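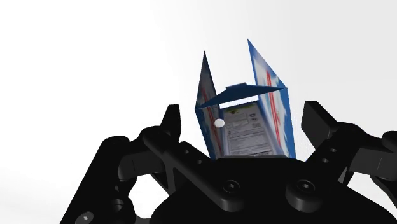 Cardboard starts out as wood. Most of the boxes in your kitchen cupboard were once part of a tree such as a spruce or a pine, and many have been paper more than once before. Thin card for food and medicine boxes is called cartonboard. It is stiff enough to stand up by itself but thin enough to fold neatly. A carton with its flaps unfolded, like the blue, white and red one, lets you look inside as well as at the printing outside. The flaps are part of the same sheet of card as the sides.

Home Topics Materials How Things Are Made Glossary For Teachers

From tree to pulp

At a paper mill, logs have their bark taken off and are cut into small chips. The chips are cooked or ground up until the tiny threads in the wood, called fibres, come apart. Fibres mixed with water make a mushy soup called pulp. Old paper can be turned into pulp too. It is stirred with water in a big tub, and staples, tape and bits of plastic are taken out.

The mill at Umance makes its card from old paper and new wood mixed together. Its board machine has 4 layers of pulp laid one on top of another. The wet sheet is squeezed between rollers, then passed over hot drums until it is dry. The finished card is wound on to a reel that can weigh up to 1000 kilograms.

From sheet to box

The reels go by lorry to a printing works at Talline. Colours are printed on the card while it is still flat. Next, a machine called a die cutter presses down on the sheet. It has sharp blades to cut the outline and blunt ones to make the creases. A flat shape that will fold into a box is called a blank, or a net in maths lessons.
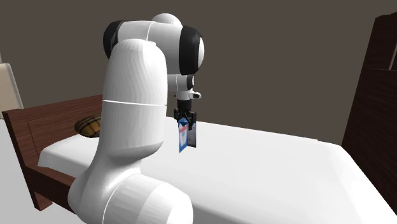 A small carton above a bed with a white mattress.

One side of the blank has a narrow strip for glue. When the strip is stuck down, the box can still be pressed flat, so 384 of them fit in a crate. They are opened out at the factory where they will be filled.

Using it again

Wood fibres get shorter each time they are made into pulp. After several turns they are too short to hold together well, and some new fibre has to be added. Greasy or very dirty card should stay out of the paper bin.

Try it yourself

Find an empty box and ask if you may have it. Gently pull open the glued strip and lay the card flat. Draw round it on paper, mark the creases with dotted lines, then cut out your shape and fold it up.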